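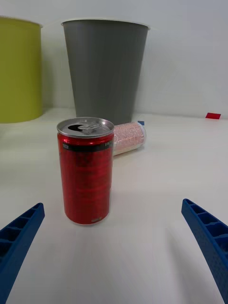
The Ondine countertop drinks cooler: three months in our kitchen

I bought the Ondine back in March, after the second summer in a row of opening our regular refrigerator and finding that the sodas had pushed the lettuce up against the back wall and frozen it solid. We're a family that drinks a lot of cold things. Seltzer, iced tea, root beer on pizza nights, those skinny cans of cherry soda my youngest would live on if I let her. It all has to go somewhere, and the garage fridge died years ago.

I looked at a few before settling on this one. The Radby was the prettiest by a mile, but it has a glass door with no seal to speak of, and the one in the store was humming so loudly I could hear it from the next aisle. The Abugri is a fine little machine if you mostly keep bottles of wine. The Ondine was $200 at Zidport, delivered, and it came with adjustable shelves, so that was that.

Setting it up

It came well packed and I carried it in from the porch by myself, which I was pretty proud of. The instructions tell you to let it stand upright for 8 hours before you plug it in, and please do that, even though the kids will be hanging around it like puppies. The door can be switched to open from either side. You need a Phillips screwdriver and a good bit of patience for this, and the drawing in the booklet shows the bottom hinge upside down. I put it on wrong, took it off, made a cup of coffee and put it on right.

It wants a couple of inches of air at the back. Ours lives at the end of the counter by the toaster, and I do wish the cord were longer. We had to move the toaster.

How cold does it get?

Cold enough for me! I put an old dairy thermometer on the middle shelf and left it overnight, and in the morning it read 41. The top shelf runs a little warmer and the floor of the cooler a little colder, so I keep the seltzer at the bottom and the iced tea up top. A fresh load from the store takes most of the day to chill all the way through, so if you have company coming, load it the night before. I forgot that for a birthday in April and ended up with everything in a sink full of ice, just like my mother used to do it.

The dial goes from 1 to 7 with no temperatures marked. I've left ours on 5 and I don't touch it.

Tall cans and short cans

I want to spend a minute on the shelves, because this is what I couldn't find in any of the reviews I read. The slim cans fit standing up on every shelf with room to get your fingers over the top. Regular cans fit too, though you lose a row. Big tallboys only fit if you take a shelf out altogether. The wires of the shelves run front to back, and the slim cans do wobble on them – my husband fixed this with a strip of rubbery drawer liner, and now they stay put when the door gets yanked open.

An open can will keep in there for an evening, as far as staying cold goes, but it goes flat just as fast as it would anywhere else.

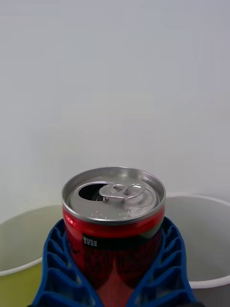

Noise and cleaning

There's a soft whir when the compressor kicks in and then a click when it stops. We notice it during quiet parts of movies, and otherwise I'd forgotten it made any sound until I sat down to write this. It is quieter than our dishwasher and much quieter than our dog.

Cleaning is easy. The shelves slide out and go in the sink with dish soap, and the walls wipe down with a damp rag. The gasket around the door has a deep groove that collects crumbs and sticky stuff, and for that I use an old toothbrush. There's no drain, so once a month I turn it off, prop the door open and lay a towel in the bottom.

Would I buy it again?

I would, yes. I'd like a longer cord, a corrected booklet, and a light inside that doesn't have to be switched on by hand – it's a tiny button at the back, and I have knocked over plenty of cans reaching for it. But the big refrigerator has room for groceries again and we haven't lost a head of lettuce since. If you have the counter space, go for it. I give it 4 stars out of 5, and I'll come back and update this after we've had it through August.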